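Chapter 4
Clearing a Table with Two Arms

4.1 Why the task is studied

Chapter 2 dealt with single pick-and-place motions, where one arm moves one object to a known spot. Real cleanup work is longer. The objects lie at odd angles, some touch each other, and the order in which they are picked up affects what can be reached next. This chapter follows the bottle-clearing task used by Owino and Okoth in the Timuvgate study, in which two arms on a shared rail move drink containers from a tabletop into a plastic bin. 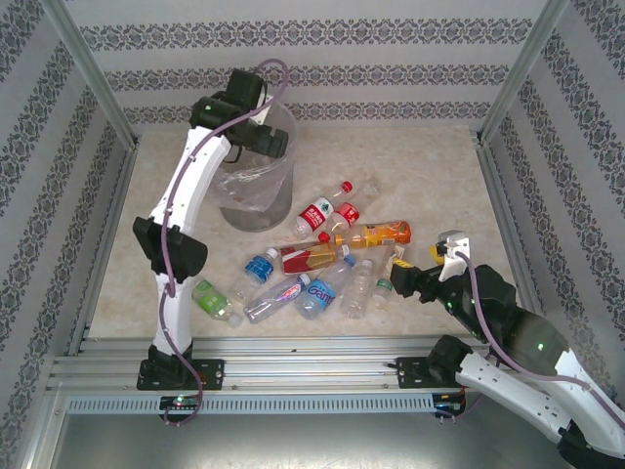

A trial starts from a scattered layout and ends when the table is clear or the time limit is reached. The policy receives camera images and joint positions and returns target positions for both arms. It is given no list of objects and no fixed picking order. Training used 288 demonstrations, recorded by trained operators. Layouts for testing were drawn separately, 30 in all.

4.2 Scoring

Owino and Okoth score each container on its own. A grasp counts when the container leaves the table in a closed gripper. A placement counts when it comes to rest inside the bin. 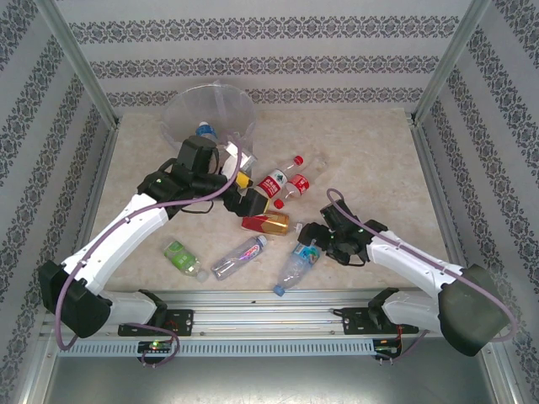 The two scores are reported side by side, as a policy may grasp well and still drop containers at the rim. A single success rate for the whole trial hides this difference and should be avoided in short studies. Collisions between the arms are logged but do not end the trial unless a joint limit is exceeded.

Section 4.3 describes how the demonstrations were split and cleaned. Section 4.4 compares the Wulon baseline, which plans for each arm separately, with a policy trained on both arms together. Readers who skipped the material on action chunking in Chapter 3 should review it before Section 4.4.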